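Notebook – seating and tables, bench 3
12 April 2024 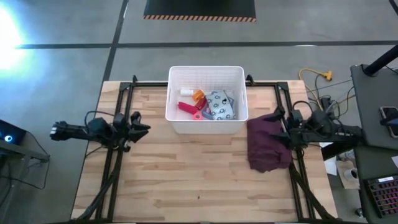
Butcher-block top, light finish, white slotted basket at the back edge.

Carried on with the Urngate stool samples. These are the bar height ones with the ladder back and the ring footrest, intended for the Nirnatero dining rooms. Rūta Zariņš wants a yes or no on the footrest weld before the order goes to Trenatard, so everything else moved down the list.

Footrest load. Static load on the front arc of the ring, applied through the short hardwood block, held and released. Samples A to C went to 500 cycles with no visible cracking at the weld toe. Sample D cracked at cycle 334, front left leg, starting on the underside of the joint. Dye check confirmed it. The crack follows the edge of the bead and does not go into the tube wall as far as I can tell without sectioning. Have marked D for sectioning.

The bead on D is visibly narrower than on the others. Same batch label on all four, so either the label is wrong or the batch had two welders or two settings. Asked Trenatard for the weld records. No answer yet.

Back joint. Rocked each stool rearward to the stop and let it drop, per our usual sheet. All four fine. Sample B has developed a squeak that I traced to the seat screws. Retorqued, squeak went away, came back after 23 drops. The pilot holes in the seat blank look oversize. Žydrūnas Krūmiņa thinks the screws are one gauge too small for the holes and that the supplier swapped them late. Measure both before blaming anyone.

Glides. The nylon glides supplied are the push-in type. Two came out on the quarry tile panel during the drag run, both from sample C. With the rubberized glides from the Baranauskienė chairs fitted instead, none came out over the same distance, but drag force was higher and they left gray marks on the light tile. The marks came off with the ordinary floor cleaner. I would still not send them to a customer with a pale floor. Screw-in glides would need a threaded insert in the leg, and there is a cost for that which I don't have.

Finish. Wiped one seat from each stool with the sanitizer at working strength, left to air dry, repeated. Cumulative count is now 2,362 wipes on the long-term seat, which was started in October. Gloss is down at the front edge, where the cloth turns over, and unchanged in the middle. Slight whitening around one knot. No lifting, no tackiness. The stained walnut seat shows the wear more than the natural one does.

Seat pads. Not tested. The vinyl pads arrived with hook-and-loop tabs and the seats have no matching strips. Put back in the carton.

Rig note: the counter on the footrest rig skipped when the stroke was set short. I checked it against a hand tally and the figures above are from the tally. Cause is probably the flag on the sensor arm, which is bent. Straighten or replace before the next run – do not trust the display until then.

To do
Section the D joint and photograph the root.
Measure pilot holes and screws, all four seats.
Chase Trenatard for weld records.
Ask Rūta whether a fifth sample can be pulled from a different carton.
Get a price on threaded inserts.
Sensor flag.

Answer to Rūta for now is no on the footrest, pending the section. Backs are acceptable as they stand.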